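Can I paint a metal patio table without clogging the holes?
Huguette Pichon

My mother left me her old garden table, the kind with little holes all over the top, and I'd love to have it green again by May. Last time I brushed one I filled half the holes and spent an evening with a toothpick. Is there a kinder way?

Régis Ferrand
Spray it. Done mine twice. 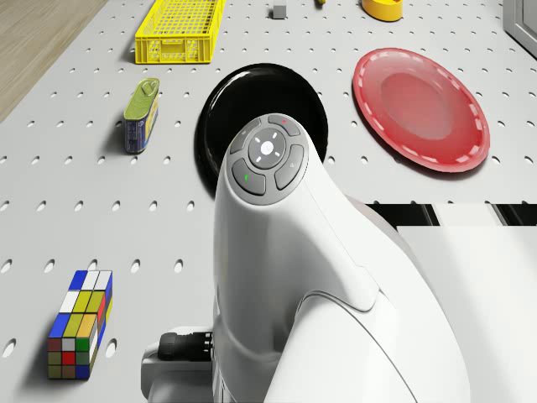 Apolline Millet
Oh, I feel for you, I've been through the toothpick stage myself! Wash it well, let it dry overnight, then go over the rust with 60 grit and finish by hand with something finer. A light gray top with a regular grid of small oval holes, like the one in my picture, wants a small foam roller, nearly dry – roll one way, then across. I gave mine three thin coats and left it 42 hours before putting so much as a teacup on it. Do the underside first, while you still have the patience for it.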